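Woluris Housing Association
Moving out: frequently asked questions

This page sets out what the Association expects when a tenancy ends. It applies to all homes in the Galow and Plaltora districts. Tenants in supported housing should speak to their scheme manager first.
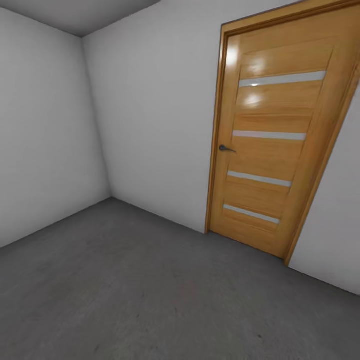 By Atieno Nyanda, Tenancy Services
Last reviewed: August

How much notice must I give?
You must give us four full weeks' notice in writing. Notice begins on the Monday after we receive your letter or form. If you hold a joint tenancy, notice from one tenant ends the tenancy for both.

Can I withdraw my notice?
You may ask us to do so within five days of giving it. We will agree unless the home has already been offered to someone else.

What must I remove?
Everything that belongs to you, including carpets, curtains and anything stored in a loft, shed or shared cupboard. Items left behind will be cleared at your expense. The standard clearance charge is £200, and larger clearances are charged at cost.

Will someone inspect my home?
Yes. An officer will visit once before you leave and once after the keys are returned. The first visit gives you the chance to put right any damage we would otherwise charge for. 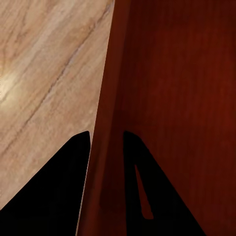

Fair wear is not charged. Faded paint, light marks on worktops and doors, and worn floor coverings all count as fair wear. Burns, deep cuts, holes and missing fittings do not.

I fitted my own kitchen units. May I leave them?
You may leave them if you had our written consent and they are in sound order. If you did not ask for consent, please raise this at the first visit. We may accept the work as it stands or ask you to restore the original layout.

Where do I return the keys?
Keys should be handed in at the Ağca Street office by noon on the day your tenancy ends. The office is also open on Saturday until 1 pm. Rent is charged for each further day that keys are kept – this includes fobs and meter cupboard keys.

How clean should surfaces be?
All surfaces should be wiped down and free from grease. Repainting is not required unless you have used a dark colour.
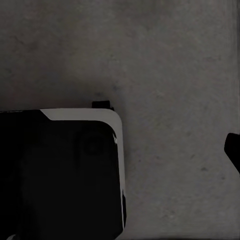
Surface with a mottled grey finish.

What happens if I owe rent?
Your account must be clear by your last day. If you cannot pay in full, contact us to agree a repayment plan. Any credit will be refunded to your bank account once the final inspection has been recorded.

Whom should I contact?
Telephone Tenancy Services on extension 926, or write to us at the Ağca Street office, quoting your tenancy number.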